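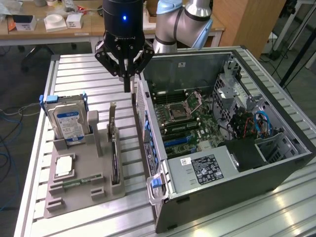
Bench, hard disk upright in the tray, tower open.

Home | Tickets | Knowledge Base | Status | Log in

Ticket 717: Payroll export rounds everyone down
Opened by: Elspeth Mowat
Assigned to: Killian Caron
Product: Ziris
Opened: 21 Mar 2020
Status: Waiting on customer (again)

Elspeth Mowat wrote:
The March export pays all 40 staff to the whole dollar. Always down, never up. I have received 33 emails on the subject, several in capitals. The screen totals are fine. The file is wrong.

Killian Caron wrote:
Thanks for the clear report. Could you tell me which separator is set under Export > Number Format?

Elspeth Mowat wrote:
Comma. I didn't set it. I would remember doing something that exciting.

Killian Caron wrote:
A comma in that box means the file writes 1204,50 and your bank's importer reads up to the comma and goes home for the day. Please change it to a period and export again. Don't open the file in a spreadsheet first, the spreadsheet will have ideas of its own.

Elspeth Mowat wrote:
Changed it, saved it, came back, comma. Changed it 4 times. It has a stronger will than I do.

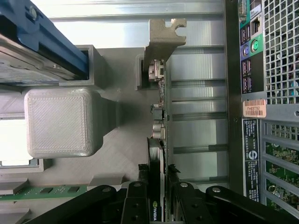
Does the separator setting belong to the user or to the whole company?
It belongs to the company profile, and the profile overwrites whatever a user picks the next time the page loads.

Killian Caron wrote:
So you need someone with profile rights. Our records list Aba Ackah.

Elspeth Mowat wrote:
Aba is on leave until the end of March and has wisely turned off her phone.

Killian Caron wrote:
I can give you temporary rights if a second contact approves. I've written to Clotilde Marchal.

Internal note:
Profile was switched to the French template during the last update. Same thing on the Diltitell account. Linked both.

Killian Caron wrote:
Approved, rights added. Please log out, log in, set the period, export, and send me the first line of the file with the name removed.

Related tickets
- Export file has two header rows
- Leave balance shows as a date
- Diltitell: decimal comma after update

Contact support | © 2020 Ziris | Back to top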